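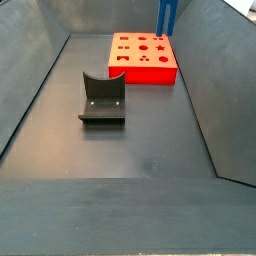
One listener wrote back that the archive was fine as it stood, if only she could find the sermon on Ruth without playing half of Advent to get to it.

Her comment came in with the first round of feedback and set the scope of the project. Several other replies raised the same problem in different words. Listeners remember a passage or a Bible figure, and the archive is sorted by date.

Finding Sermons by Scripture Reference: An Index for the Womeck Chapel Audio Archive
Project report, spring term

1. Background
Womeck Chapel has put its sermons online for several years. The collection holds 397 recordings with a total running time of more than 145 hours. Each file has a date and, in most cases, a speaker. Titles were added by hand and follow no fixed form. Some give the passage, some give a theme, and a few give only "Morning" or "Evening."

The older part of the collection, known at the chapel as the Sonix series after the label on the original cassette boxes, was digitized before the present website existed. Its files have lower sound quality and less complete titles.

The aim was to build an index that lets a user enter a book, chapter or verse and get back a list of sermons with the time at which the passage is mentioned. We named the tool Trekura.

2. Method
2.1 Transcripts
All recordings were converted to mono and passed through an offline speech recognition program. No manual correction was made before indexing. Hymns and musical items were left in the files, and the text they produced was dropped when the confidence score fell below a set level.

2.2 Reference detection
Spoken references are less regular than printed ones. A speaker may say "Romans eight, twenty-eight," "the eighth chapter of Romans," or "back in verse four" with the book named several minutes earlier. Detection was done in two passes. The first pass looks for a book name followed by a number. The second pass assigns loose verse numbers to the last book and chapter found in the same recording.

Book names that are also common words or personal names (Mark, John, Job, Acts, Numbers) were accepted only when a number followed within four words. Without this rule, every mention of the apostle John was entered as a reference to his gospel.

2.3 Test set
To measure accuracy, 58 recordings were tagged by ear. The sample included both the Sonix series and newer files. The hand tagging produced 470 references, which were treated as correct. Each member of the group tagged a share of the recordings, and differences in overlapping sections were settled by listening again.

3. Results
The first pass found most direct references and made few false entries. The second pass was weaker. Its main error came from sermons that compare two passages, where the speaker moves between books without naming them again. In those cases the verse was often assigned to the wrong book.

Results for the Sonix series were clearly worse than for the newer files. Tape hiss affected short number words most, and "five" and "nine" were often confused.

Minor prophets were a separate problem. Habakkuk and Zephaniah were rarely spelled correctly in the transcripts. A list of common misspellings was added in February and removed most of these errors.

4. User trial
The index was installed on a computer in the Dhillon reading room, next to the chapel library. Users asked for two changes. The first was playback starting a little before the reference, so that the sentence could be heard in full. We set this to ten seconds. The second was a search by season of the church year, which has not been built.

5. Limits and further work
The index covers references only. A sermon that retells the Good Samaritan without naming Luke will not appear. Matching the transcript against the text of a Bible translation would find some of these, but the translation used at the chapel changed during the period covered, and permission to store the newer text has not been requested.

The threshold for dropping hymn text also needs review. In at least two files it removed a spoken psalm.

Code and the hand-tagged test set are stored with the department. The audio remains with the chapel.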